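Unit 5: Costing a bimanual work cell
Notes by Doina Kneževič. Read before Tuesday's tutorial.

5.1 What the quote leaves out

Vendor quotes cover arms, controllers and a basic gripper. They seldom cover the bench, the backdrop, cable management, clamps, lighting, spare fingers or the props used in trials. In the Haron costing, these items came to $3,000 and had no line in the original budget. Enter them under Ancillary, with freight as a separate entry.

Two arms do not cost twice one arm. Mounting, calibration and safety review are partly shared. Cabling is not, and runs should be priced per arm, including strain relief. 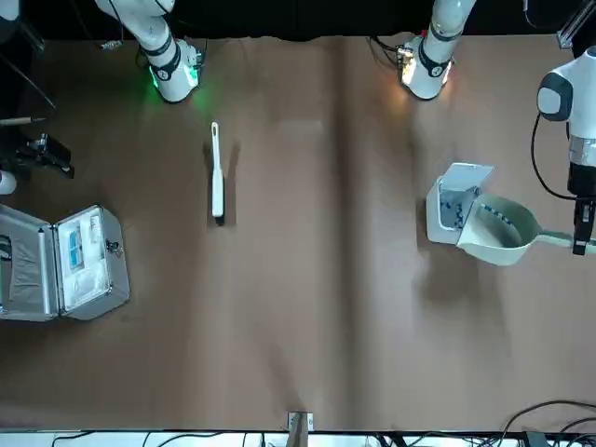 Household tasks such as sweeping with a brush and dustpan place modest demands on payload and heavy demands on reach and grip. A long handle moves the load away from the wrist, so check rated torque at the tool's centre of mass. The catalogue payload figure is of little use on its own.

5.2 Consumables and downtime

Budget gripper pads by operating hours. Okoth quoted $890 for a set, with a lead time of 17 working days. If the program cannot absorb that delay, a second set belongs in the capital request. Allow for bench cleaning between trials wherever the task involves loose particles.

5.3 Exercise

Using the Pluvis template, prepare a two-year budget for one bimanual cell. State your depreciation method and label each figure as quoted or estimated. Submit to Clyde Doucet.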